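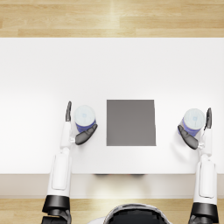 Ticket 3168 — Adopted dog's microchip shows the wrong shelter
Opened August 24, 2022
Reading time: 5 minutes
Print | E-mail

Hi there! I brought my dog home from the Prastoslow adoption fair back in June, and I've been trying to get her chip put in my name ever since. The chip reads fine (our vet in Flornberg scanned it twice), but when I type the number into the Horobets lookup page it still says she belongs to the Dasley shelter. She did come through Dasley, but that was before Prastoslow took her in, so I think the record got stuck a step back.

What I've tried so far: I filled in the transfer form and paid the $20 fee. I got a receipt by e-mail, but the page didn't change. Then I tried again from my laptop and got a red message saying "transfer pending with prior holder." I called Dasley and they were very nice about it — they just couldn't find her, because they file dogs by intake name and she had a different one there.

Update: Dasley found her! She was under "Biscuit," of all things. They released the record on their end and told me to wait a day. I waited two. Now the lookup shows Prastoslow, so we're one step closer, but my own form has expired and it wants the fee again.

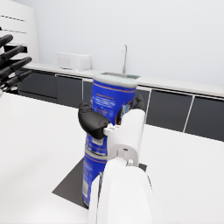

Do I have to pay a second time if the first form expired?

The first fee still counts, so reply with your receipt number and support will reopen the old form without charging you.

Update: Sent the receipt number and the form was open again by lunch. I put in my phone, my sister's phone as the backup, and the vet's address. The lookup now has my name on it. The tag on her collar still has the Dasley number, so I've ordered a new one. Please leave this open until the paper certificate gets here — I need it for the city license.

Status: Waiting on mail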